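May 9, 2025

Bore log, continued. Static level this morning 3 mm lower than yesterday, which is inside the error of the dip tape. I take the reading at the top of the casing and subtract the stick-up. The notebook has the raw figures. I have stopped converting them on the spot after the mess in October, when two weeks of entries turned out to be corrected twice.

Pump ran for 30 minutes before the pressure switch cut out. It should hold longer than that on a full header tank. Pulled the cover off the switch and found the contacts pitted, the lower pair worse than the upper. Dressed them with a points file and reset the cut-in. The differential spring was wound nearly to the end of its thread, so someone has adjusted it before me, probably whoever fitted the Bundent controller. Backed it off two turns and marked the nut with paint.

Rang Milan Stevens about the foot valve. He thinks it is passing, and that the switch is only a symptom. His test is to close the gate valve at the house side, bring the line to pressure, and watch the gauge for 15 minutes with everything off. Did this after lunch. The needle dropped steadily from the start, so water is getting back down the drop pipe or out of a joint I can't see. No damp ground along the trench between the bore and the tank. Walked it twice.

Lifting the drop pipe is a two-person job at minimum. Sushil Shakya has the tripod and the chain block and can bring them over once he has finished at the Irnell place. He asked whether the pipe is poly or galvanised. It is poly to the first coupling, and I don't know after that. The driller's sheet gives the depth and the yield and says nothing about the pipe. I would sooner replace the lot than put a new valve on an old thread.

Water quality sheet came back from Mereana Tamihana. Iron is up on the last sample, hardness unchanged, nothing in the bacterial count. The iron explains the colour in the laundry trough and possibly the state of the filter, which I changed early. Cartridge was orange right through to the core. The Postma housing weeps at the thread if it is done up by hand, and splits if it is done up with the big wrench, so there is a narrow range to aim for. Greased the O-ring this time.
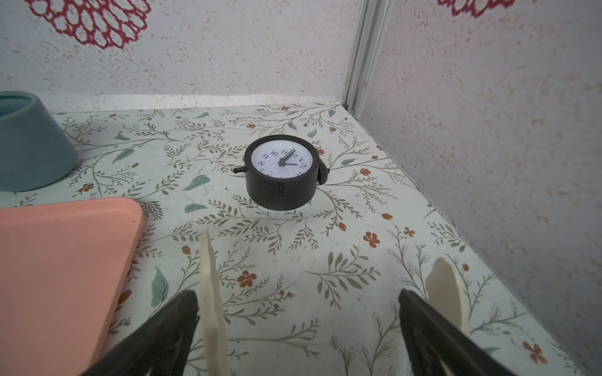 Ordered a spring-loaded foot valve in brass and a new switch of the same rating. Also a second gauge, as I don't trust the bottom third of the scale on this one. It sits slightly above zero with the line open. The tank holds 2,000 litres and was near the overflow at dusk, so there is enough to get through the repair if the garden goes without. Turned off the drip line to the lemons and the two beds by the shed. The beans will have to take their chances.

Nii Bonsu wants the pump curve for his own bore. Looked for it in the blue folder and found the warranty card, the wiring diagram and a receipt for fence staples. Will try the drawer under the fuse board tomorrow.

Gauge at last check, gate valve open, pump off: still falling. Isolated the pump for the night and left the tank on gravity feed.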